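# Cattaneo Wool Runner, Hallway Length

A rug for people who have given up on keeping the floor clear. The Cattaneo is 102 inches long, woven in wool on a cotton warp, and busy enough to absorb a dropped slice of toast without comment. Our designer, Marwa Mahrous, drew the pattern after two years with a dog and a toddler, and it shows.

**What you get**

- One runner, rolled, in a cardboard tube your cat will want
- Felt underlay, cut slightly short so it doesn't peek out
- 4 corner grippers
- A care card you will lose

**Hanging it**

Plenty of customers put the Cattaneo on a wall, where it dampens echo and gets vacuumed even less. Order the Bidar rail separately. It takes over an hour to fit on brick, longer if you own only the one drill bit. Go lengthwise. Aicha Abdel Rahman in our workshop has hung hers upright in a stairwell and says it looks like a very long tie.

**Cleaning**

Shake it outside. Blot spills with cold water. Red wine comes out if you are quick, and becomes part of the pattern if you aren't. Do not machine wash. We have seen what comes out of the machine, and it would suit a dollhouse.

**Shedding**

Yes, for the first four weeks or so. Wear light socks.

**Shipping and returns**

Ships in 2 business days from our Cesberg warehouse. Returns are fine within 30 days, provided the rug has not met the dog. The smaller Cattaneo mat is out of stock until January, and asking again in the chat window won't bring it back sooner.
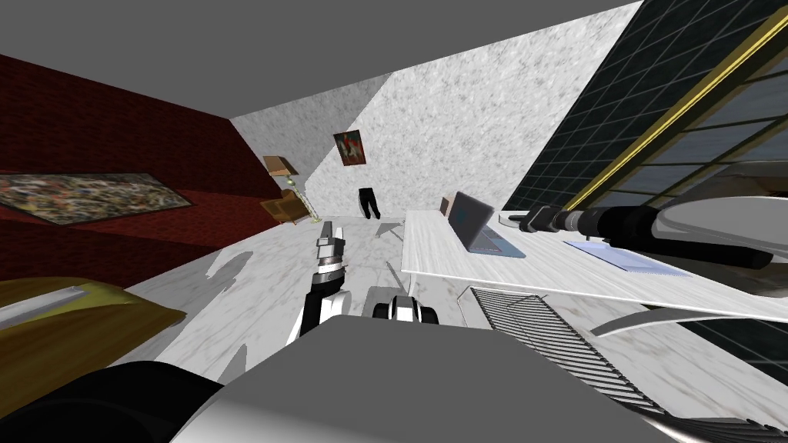
Fringe can be left on or trimmed off before shipping. Pick one at checkout, as we can't sew it back.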